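Review: Flillell two-arm sorting cell, after one season in our returns room

Okerwood rents out play and craft kits to nurseries and after-school clubs. Kits come back mixed up, and every piece has to be put on the right tray before it can be checked and repacked. Until June that was all done by hand at a long bench. Then we took a Flillell cell on lease, with Chow handling the installation. I run the returns room, so I'm the one who has had to live with it.

Setup took 6 working days. Most of that went on mounting the arms and teaching them the trays. The manual is short and assumes you have bolted extrusion together before. We hadn't, and Réka Gulyás from packing ended up doing most of it with a hex key and a lot of patience. She now runs the cell on the early shift.

Garden tools are the kit we use it for most. They come back in a heap, and the job is to get them from the mat into the tray. Handles are easy for the grippers. Flat trowels lying face down are harder, and it will try the same bad grip three times before it gives up and asks for a person.
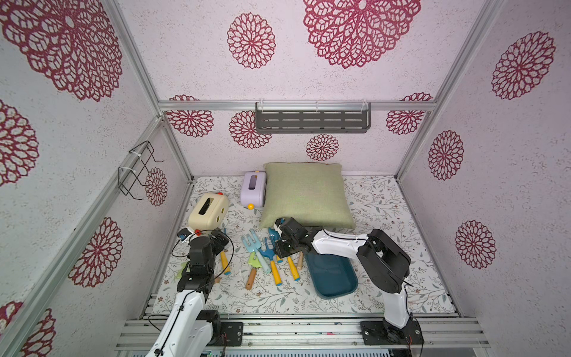 Garden tools on the mat, with the teal tray under the right arm.

On a normal day the cell gets through 128 pieces an hour. One person at the bench did 119. That is a small gain, and if speed is your only reason to buy, I would wait. What we got was the afternoon. Sorting used to fill it, and people went home with sore wrists. Now one person feeds the cell and clears the jams while the others check for damage and repack.

Not everyone likes the change. Checking needs more attention than sorting did, and two of the team miss being able to talk while they worked. Whoever feeds the cell is on their own for long stretches. We tried full shifts at first and had complaints inside a week, so we went to two-hour turns. Nobody lost hours over this. I told people that before the crates arrived, and I would advise any manager to do the same, in writing.

Other points:

The stop button is easy to reach from the front.
The alert tone is too loud and can't be turned down. We put tape over the speaker.
Software updates restart the cell without asking. It did this twice at 10 in the morning.
Chow's phone support is good. Email takes days.
Swapping to a different kit means loading a new tray layout, and a new starter can learn to do it in one shift.

The lease came with a service due at 4000 running hours, and we are well short of that, so I can't speak to wear yet. I also looked at the Stutgate unit, which has a bigger work area but wouldn't fit through our door.

I would lease it again for this room. I wouldn't buy it outright until they fix the updates.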